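Can a robot do real bench chores yet or are we still 10 yrs out
Shop Talk > Automation > General

flakmont_dan
Boss came back from a trade thing in August all fired up, wants an arm for the back room. Tube racks, cups, wiping down, the stuff the new hire does now.

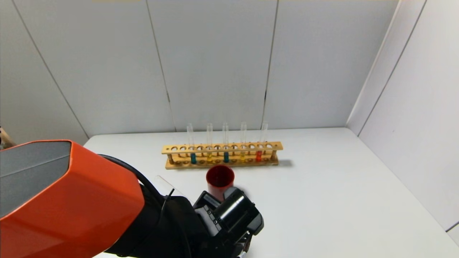
So my question is simple. Anybody running one of these on dull little jobs every day, no engineer standing next to it? Not a demo. I mean you go to lunch and come back and it's done.

picard_22
No. Next question

Ok longer answer. We had one at Onedis on a job just like that. Pick up a tube, put it in a hole. Fine on the good days. Then somebody bumps the table and it's stabbing wood for 2 hours.

Somkiat Kongkaew
Disagree with picard. That's a fixturing problem, bolt the rack down. Ours moves tubes all night at Plendemano, 18 to a rack, and I get maybe one bad pick a week. Clear glass was a pain at first, the camera kept losing the rims. Better lights fixed most of it.

picard_22
If I have to bolt everything down it isn't doing chores, its a fancy jig

Somkiat Kongkaew
Call it what you want, I sleep

mopbucket
Home side of this. I'd pay real money for something that clears the kitchen table. Cups, forks, whatever. Every video I see the thing takes 30 seconds to grab one cup. My kid is faster and he complains the whole time

flakmont_dan
Speed I don't care about that much. It can be slow if its slow overnight. What happens when it drops one? Who cleans up

Somkiat Kongkaew
Me, in the morning. Put a tray under the rack. Also set the grip force low and work up, dont start where the vendor tells you

oldlathe
Read the thread twice and still don't see who is loading the racks. Somebody carries them in, somebody carries them out, so you still have a guy. You just made his job walking.

mopbucket
^ this. same with my robot vacuum, I pick up the whole floor so it can clean the floor

Somkiat Kongkaew
Sure, but he carries racks for ten minutes and then goes and does something useful. Before it was half a shift. I'm not saying fire the new hire

picard_22
What about liquids tho. Pouring. I never saw one pour into a narrow tube without a mess, ours never got past water

Somkiat Kongkaew
We don't pour. Agree with you there, use a pump

flakmont_dan
ok so: moving yes if nothing shifts, pouring no, wiping nobody has said. Anyone wiping?

oldlathe
Rag. 2 bucks

flakmont_dan
helpful. Going to ask for a trial before he signs anything, will post how it goes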